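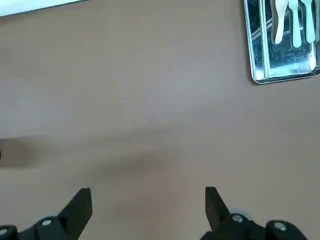
Finding a slow leak with the water meter

11 March 2020

The water bill went up in November and stayed up. No wet spots, no stains, no change in how many people live here. I finally set aside an evening to find the cause, and these are my notes, mostly so that I don't have to work out the valve layout again.

Reading the meter

Ours is a dial meter in a pit by the sidewalk. It registers in gallons, and it has a small triangular wheel on the face that turns at very low flow. With every fixture in the house closed, the wheel should sit still. Mine turned, stopped, and turned again. That pattern matters. A cracked pipe gives steady flow, while a toilet fill valve topping off a tank gives short bursts.

I wrote down the last four digits before bed: 2965. In the morning, before anyone used a tap, the difference was nine gallons. The ice maker was off and the softener was in bypass, so neither could account for it. 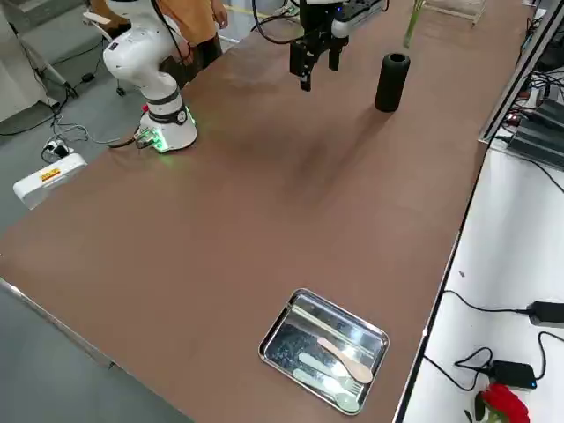
Splitting the house in half

The quick test is the main shutoff. Close it, wait, and look at the wheel. If it still moves, the leak is between the meter and the house. Mine stopped, so the loss was indoors.

After that I closed the branch valves one at a time and checked the wheel after each. The previous owner, Ivone Toledo, had left paper tags on the valves, and 2 of them were swapped. The one marked "kitchen" feeds the upstairs bath. I have relabeled both.
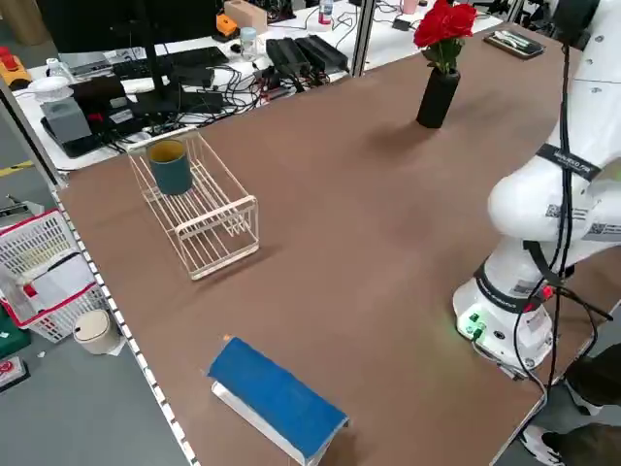 With the upstairs branch closed, the wheel sat still for the rest of the evening. There are only a sink, a shower and a toilet on that branch, so I put food coloring in the toilet tank and left it alone. Color showed up in the bowl by the time I had finished the dishes.

The flapper

The old flapper had gone stiff along one side and no longer sat flat on the seat. I replaced it with an Irer, which has a softer edge and an adjustable float on the chain. Clean the seat first with a non-scratch pad. Leave a little slack in the chain, but not enough for it to get under the flapper.

While I had the tools out I put a Bendar gauge on the hose bib. It reads to 200 psi, far more range than a house needs, and the needle barely leaves the bottom third. 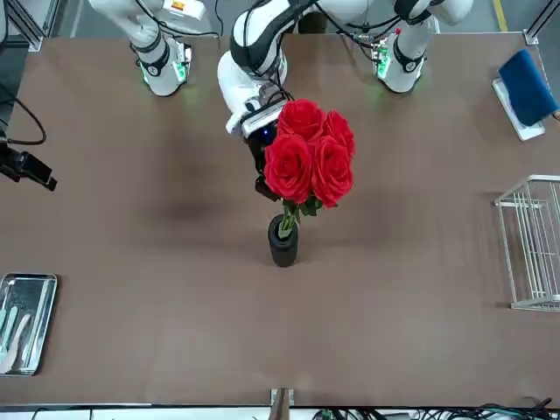

Static pressure looked normal and did not creep upward with the water heater running, so I left the regulator alone. I repeated the overnight reading with the new flapper in, and the digits matched in the morning.

Still to do: replace the packing on the main shutoff, which weeps a little when half closed, and find out what the unlabeled valve behind the heater does. Marlene Barbosa next door has the same layout and thinks it is a capped line to the old laundry sink.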